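Planner update: Zalik now plans in clutter

By Anju Mathur
5 February 2021

Big step for Zalik, our arm planner! The new build replans while the arm is moving, so a wood panel close to the fingers no longer stops a run cold. Custódio Prata rewrote the collision checker back in November and it shows.

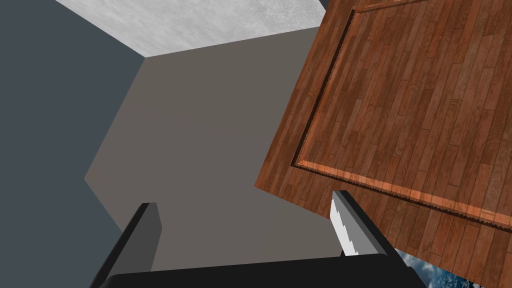

Gripper view in simulation, with the wood panel close by.

We're just as happy with two-arm mode. Each arm keeps its own plan and the two get checked against each other (some 600 times a run), and watching it work is a joy.
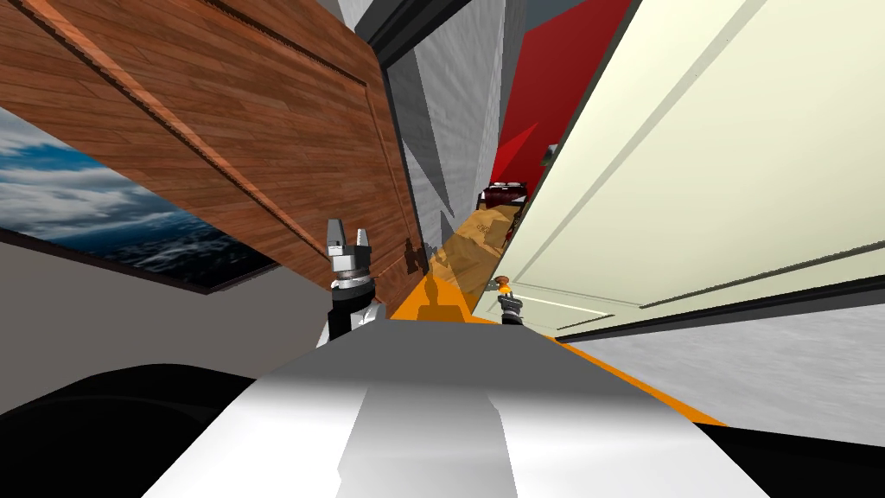 Both grippers in the simulated room, one reaching farther out.

Builds are on the Trondale server. Try one and send us your logs!

2 comments | 2 shares

Recent items
Sampaio camera calibration notes
Omarero log viewer: new filters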